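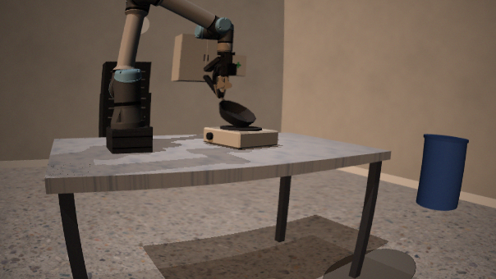
Why should a person move the arm at all, one reader of the first edition wrote to us, if the computer can calculate every angle by itself? The letter was short and a little impatient, but the question is a fair one, and we have used it to open this chapter.

Chapter 3
Showing the Task: Hand Guiding and Remote Control

In Chapter 2 we gave the arm its goals as numbers. For a point in free air this works well. For a pan and a stove it becomes difficult very quickly. The pan can be tilted, the rim can touch before the bottom does, and the fingers may hold the pan at a place which we did not plan. A person who has cooked even a few times handles all of this without thinking, and it is this silent knowledge that we want to bring into the machine.

There are 2 ways of showing which we treat in this book. In hand guiding, the teacher takes hold of the real arm and leads it through the motion, while the joints give way and their positions are recorded. In remote control, the teacher does not touch the arm. He or she moves some other device, and the arm follows. The device can be a small copy of the arm, a handle with buttons, or simply a keyboard.

Remote control has one large advantage for a course: the arm does not have to exist. All exercises in this chapter take place in Liltia, the simulated kitchen room which you installed in Chapter 1, with one table, one arm, one portable stove and one pan. If you drop the pan, you reset the room and begin again.

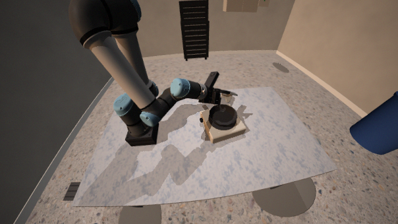 My first recordings all looked terrible, a former student told us, and I wanted to delete them before anybody saw them. We asked her to keep them. A slow recording with a pause in it can still be useful, and the pause often shows exactly where the task is hard. In the Nodberg set, which comes with this book, there are 51 recordings of the stove task. Of these, 39 end with the pan in the place where it should be. The others are included on purpose, and you will need them in Section 3.4.

Before you record anything yourself, please learn to look at a single moment of a recording. Stop it anywhere and ask what the teacher was trying to do. Is the gripper approaching, holding or leaving? Often one moment is not enough to decide -- you must go some steps back, or some steps forward, to be sure.
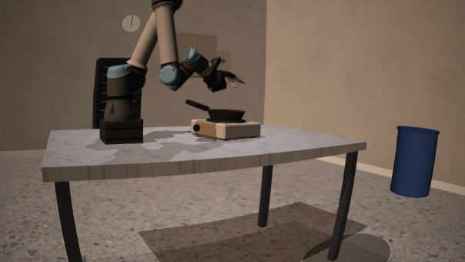 The same difficulty waits for the learning program. If it receives only one view at a time, it has to choose the next motion from that view alone, and two views which look almost equal may ask for opposite motions. We return to this problem in Section 3.3, where we give the program a short memory.

Section 3.1 explains the controls and the recording format. Keep the speed setting at its lowest value until you have finished that section.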